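Home | Reviews | Grippers | Controllers | Simulation | Archive

Markitz Two-Finger Gripper and Gakodik Controller: Review

24th March

The Markitz parallel gripper is offered as a general-purpose hand for light household tasks. It is supplied with a simulation model, and the Gakodik controller accepts the model and the hardware through the same interface. This review concerns the simulated version only. Our laboratory wished to establish whether the model is sound enough to support a purchasing decision before any hardware is ordered.

The comparison gripper was the Plesard three-finger hand, which the laboratory has used since October. Both were mounted on the same simulated arm and were given the same set of kitchen tasks, with 40 attempts per task for each hand. Controller gains were left at the supplier's defaults throughout. The licence for the Markitz model costs £1,493 for one year and covers a single workstation.

Installation was straightforward. The model loaded without alteration, and the joint limits agreed with the printed data sheet. The documentation is adequate on geometry and rather thin on contact settings. Friction at the fingertips must be set by hand, and the value suggested in the manual proved too low for smooth objects.

The microwave task was the most demanding of the set. The arm must reach through the open front, close on a paper cup standing on the turntable and withdraw without touching the side walls. A cup placed towards the back left leaves little room for the wrist to turn, and a tapered side gives flat fingers a poor surface to hold.
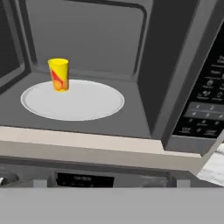

Carhuamaca, who read the review in draft, objected that a rigid cup flatters any two-finger design, and asked that the closing force be reported alongside the success rate. A real paper cup gives way under pressure, the comment continued, and a grasp that succeeds in simulation may crush it on the bench. We accept the point. The cup model supplied with our task set does not deform, and the results should be read accordingly.

With the closing force limited to 20 per cent of its maximum, the Markitz gripper completed the withdrawal in 60 per cent of attempts. Raising the limit improved the figure, but we would not recommend the higher setting for paper goods. The Plesard hand held the cup more securely once closed. Its width was a disadvantage inside the cavity, and most of its failures were collisions on entry.

The Gakodik controller performed well with both. Its path planner is slow near enclosed spaces, and the stop command was obeyed promptly on every occasion. The logging format is clear, although force readings are stored in a separate file and must be matched by time stamp.

The Markitz model is recommended for reaching tasks in confined spaces. Laboratories whose work is chiefly with soft or thin-walled objects should request a hardware trial before committing funds.

Related reviews
Plesard three-finger hand: first report
Gakodik controller: notes on the path planner
Wrist cameras for confined spaces
Setting fingertip friction in simulation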